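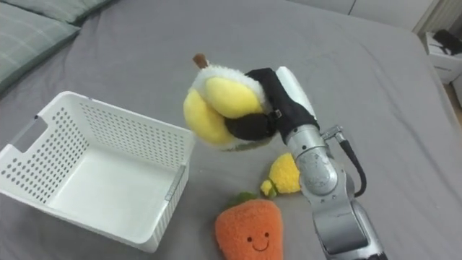

A Tidy Bed Is a Poor Test

The home robot people have a new set of rules, and I have read all 35 pages of the Jarkedholm guide so you can skip it. It covers emergency stops, battery storage, floor markings and the wording of consent forms. It gives four lines to what counts as a finished task. I think those four lines matter more than the rest, and they are bad.

Under Jarkedholm, a pick-up task passes when the object ends up in the target container. Fine. How many tries are allowed? The guide says "a reasonable number." May a person reset the toys between tries? It doesn't say. Mustonen, whose checklist is older and uglier, at least caps it at five.
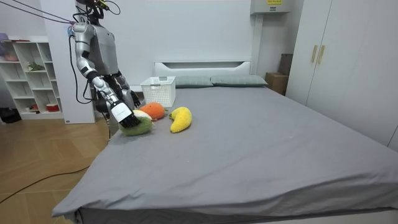
My complaint is with the choice of objects. Labs like things that forgive a bad grip, and the guide lets them pick whatever they like. Plush fruit on a flat gray sheet, with the basket right there on the mattress, is about as kind a setup as a robot hand will ever get. You can squash a toy orange and it will still be a toy orange. I don't mind anyone starting there. I mind a pass on that bed being written up as "household tidying," a phrase the Dilus report uses on nearly every page.

Dilus lists 155 trials. I went looking for the failures and found a single percentage, with no word on what went wrong. Did the hand miss? Did it drop things, or drag the sheet along? A buyer would want to know, and so would whoever writes the next rule.

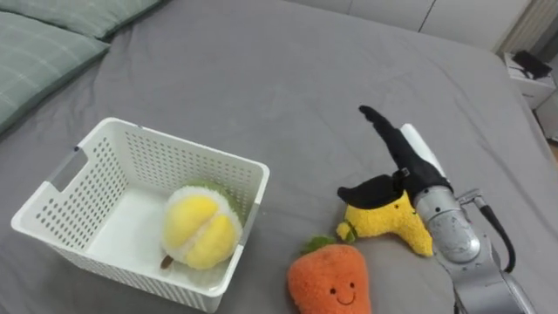

The Larnanura draft, due in October, is supposed to fix some of this by asking for a failure log and a plain list of every object used. Good, if it survives. The log is already marked optional in the copy I saw, and optional logs tend to stay empty.

Until that changes, I'd read any pass rate the way I read the mileage on a used car ad.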